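Toy blocks do not need to be perfect

Most of the blocks sold in shops now are so smooth that a child learns little from picking them up. I have come to prefer the printed kind, ridges and all, and I think more nurseries and parents should give them a go.

The usual complaint is that they look unfinished. The layers show and the colours are plain. But those ridges are something to feel. A small child will run a fingernail down the side of one over and over, and will notice that two green blocks are not the same long before knowing the word for either shape. 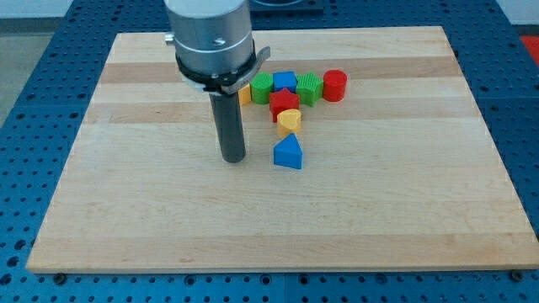 Cylinders, a cube and other small shapes on a maple board.

The surface matters as well, and people forget it. A carpet is hopeless for building. A heavy board made of glued strips stays flat, and pale wood lets the colours stand out. Ours cost 23 pounds second-hand and has outlasted two play tables.

Then there is the number. A tub of 200 pieces from Lirnisar looks generous on the shelf, but in our house most of it ended up under the sofa. Put out a handful and the child uses them all - stacks them, lines them up, swaps the red for the blue. I would keep it to 9 or fewer for anyone under three, provided none is small enough to swallow.

Printed blocks do chip, and the edges need checking now and then. I can live with that.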